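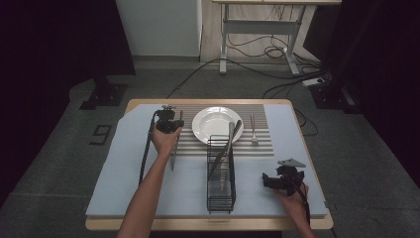 Plate and fork on the striped placemat, wire caddy in front.

I moved my main phone from a Siltine to a Zorkuvow in January, mostly to find out whether its tap-to-pair worked as the spec sheet claims. Pairing with the Sobczak speaker took 4 seconds on the first try and 2 on every try after that. The tag reader sits higher up the back than on the Siltine, so the top third of the phone has to touch the tag. A thick case stops it reading.

Moving the data over was slower. The transfer tool copied 537 contacts and left out the group labels. Messages came across in full, with the dates intact. Of my 63 apps, all but two were offered for download again. The missing ones were the Tutbridge bus app, which needs an older version of the system, and a tone generator I use for testing earphones.

Renata Kaczorowski asked in the comments whether the alarm still sounds with the phone set to silent. It does, at the alarm volume, which has its own slider under Sound. Neelam Kandpal wanted standby figures. I have none worth printing yet, as the phone spent its first few nights on the charger while the photos synced.

The update notes mention a fix for the tag reader with the screen locked. I will install it on Friday and run the pairing test again with the same speaker.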